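Cords, Plugs and the Drawer of Doom: what worked for us

December 8, 2020
By Jomar Agbayani

Got a lot of mail after the garage shelf post, most of it asking the same thing. What do you do with all the cords. So here goes, quick and out of order, typing this between loads of laundry.

First – empty the drawer. All of it, on the bed, on a blanket, wherever. Don't sort while it's still in the drawer, you'll just push stuff to the back. I had 148 feet of extension cord when I measured it end to end down the hallway. In a two bedroom house! Gave half to my sister in Pokville.

Then match every adapter to a thing. Phone, router, shaver, the old Zollano radio. Anything with no match goes in a paper bag with the date on it. Six months, no one asks for it, out it goes. Take it to electronics recycling and not the trash can. Our hardware store has a bin by the door, yours might too.

Label the adapter itself. Masking tape and a marker is fine. Write what it runs plus the room. Label the plug end too if it lives behind the TV, so you're not on your knees unplugging the wrong one. Bread bag tags work here, the plastic kind, snap right on thin cords. 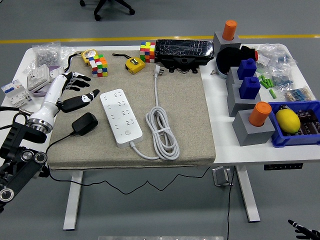

Coiling is where most people go wrong. Tight wraps around the elbow and hand put a twist in every turn, and after a year the cord won't lie flat for anybody. Make loose loops, same size, and let the cord roll a little in your fingers as you go. A loose bundle like the white one next to the power strip is plenty neat for a drawer, just keep the plug on the outside where you can grab it. Tie with velcro, or a strip of old t-shirt. No rubber bands, they dry out and stick to the cord, ask me how I know. And never wrap a cord around its own adapter, the bend right where it comes out of the brick is the first place to go.

Storage. Toilet paper tubes stood up in a shoebox, one cord per tube. Looks silly, works great. I get 15 in a boot box. Long extension cords hang on a wall hook instead. The Faller hooks with the rubber coating hold up best, bare metal ones left marks on my orange cord.

Cleaning. Unplug first, always. Dry cloth, then a barely damp one with a drop of dish soap, then dry again. Cord only, keep water away from the prongs and out of the outlets. Gummy tape residue comes off with a little rubbing alcohol on a rag. Dust in the strip openings – soft brush, with the strip unplugged from the wall. Let everything air dry before it goes back to work. I leave mine overnite.

Power strips, the short version:
- Never plug one strip into another. 
- No space heaters, no toaster ovens, no slow cookers. Those go straight in the wall.
- Not under a rug and not behind a pile of curtains.
- Warm to the touch, buzzing, brown marks, loose plugs? Done, replace it.
- Surge protectors wear out even if they look fine. Write the month you bought it on the back. Mine all say June becuase that's when the sale was.

Floor cords. Run them along the wall, not across where you walk. Adhesive clips every couple of feet, wipe the baseboard first or they fall off in a week. Under a desk, a basket screwed to the underside will hold the strip and all the extra. Cheaper way – big binder clips on the back edge of the desktop and feed the thin cords through the metal loops. Leave slack! If a drawer or chair can yank it, it will get yanked.

Last one. Snap a picture of the back of the TV before you unplug anything. Cable box, game thing, the Sivakumar speaker with its one weird plug, all of it. Saved me 40 minutes last time we moved furniture.

Next time, lids and containers. Send me your worst cabinet.

Recent tips
Getting candle wax out of a tablecloth
Garage shelf from leftover 2x4s
Squeaky hinge, no oil in the house
What to keep in a kitchen junk drawer
Stuck jar lids, four ways

Contact | Copyright Jomar Agbayani | Back to top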